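4. Recording a donation in Trilitz

Use this section when a company or an individual gives money to your charity and the gift did not come in through the online form. Card gifts taken on a Mumex reader are copied across overnight and must not be entered again by hand.

4.1 Before you start

Have the donor's full name and postal address, the amount, and the name of the fund the money is for. You will need an account with Editor rights. If your screen shows only the View tab, ask your administrator to change your access.

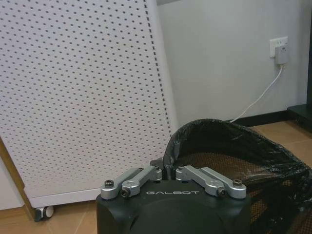 Check whether the donor is already on the system. Type the first few letters of the name into Find, then press Enter. Companies are listed under their trading name, so a gift from Bagheri Boatyard will be under B.

4.2 Entering the gift

1. Open Gifts and choose New.
2. Pick the donor from the list, or choose Add Donor and fill in the boxes marked with a star.
3. Enter the amount in pounds. Do not type the pound sign or a comma. A gift of £1,000 is entered as 1000.
4. Under Fund, choose where the money should go. If the donor gave no instruction, choose General.
5. Choose Save. A gift number appears at the top of the page, for example 382. Write this on the paying-in slip.

Note: the page can take roughly 2 minutes to save when a new donor is added. Do not press Save again while the bar is moving.

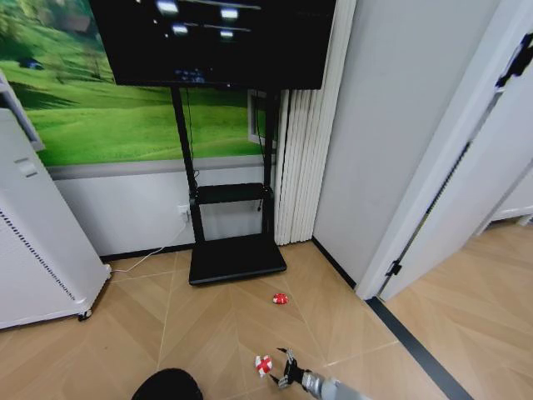 Figure 1. Large black screen and pale herringbone-style floor.

4.3 Splitting a gift between funds

1. Open the gift and choose Split.
2. Enter the amount for the first fund. The remainder is shown on the line underneath.
3. Add further lines until the remainder is zero, then choose Save.

Caution: a split cannot be undone once the month has been closed. Code 97 means that the month is closed. Contact Jailson Marinho at the Nutden support desk before doing anything else. 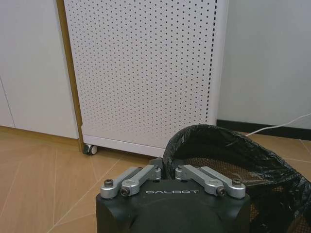

Figure 2. Gripper with silver metal linkage arms.

4.4 Sending the thank-you letter

Open the gift, choose Letters and select a template. Read the preview through before printing, especially the greeting. Letters queued by noon on Wednesday go out with that week's post.
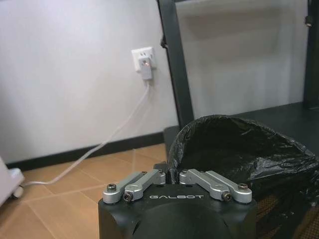 Figure 3. Gripper and lined wastebasket.

If the donor has asked not to be named, tick Anonymous before closing the record. The name will then be left out of the donor list and the annual report. For refunds, see section 5.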